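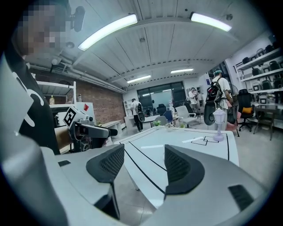

Can a machine do household chores yet? I get asked this a lot, so I'm putting my answer in one thread. 1/14

Short version: some chores, in some rooms, slowly. Long version follows.

By chores I mean the boring ones. Clearing a table. Putting small things back where they go. Wiping around a plant without knocking it over. A dishwasher is a machine too, but somebody still has to load it.

Picking up a small object is the part people think is solved. It's solved if the object is hard, dry, and always in the same spot. Move it a few inches or swap it for something soft and the success rate drops a lot.

Most of the work right now is people doing the task by hand with grippers so there is something to learn from. Small table, small objects, over and over. It's slow and your forearms get tired.

Aldana Henríquez runs our sessions and keeps the log. As of 09/07/2020 we had 3,483 attempts logged, 2,725 of them usable. The rest were dropped for bad tracking, or the object went on the floor, or somebody stopped halfway.

Two hands are harder than one. When both grippers close on the same small thing, one of them usually gets there first and pushes it away from the other. People correct for this without thinking. Software has to be shown.
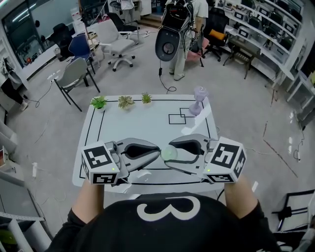

Where I think things stand, chore by chore:

Clearing a table: close, if the table is plain and the items are known. I would not hand it a wine glass.

Laundry: no. Tramon showed a towel folder in August and it took most of a coffee break per towel. Nice towels though.

Dishes: no, unless you count the dishwasher.

Shop floor: better. Huenchumán has an arm in Pisville moving parts from a tray to a fixture all shift. Same tray, same part, same light. That's why it works.

Tidying a kid's room: ask me in 10 years.

Someone asked about the Jetska kit. I've tried it. The arm is fine, the fingers are too stiff for anything thin. Spoons were ok. Cards and lids were not.

If you're thinking of buying something for home this year, get a vacuum robot and pick up the cables first.

Will add to this when the next batch is sorted.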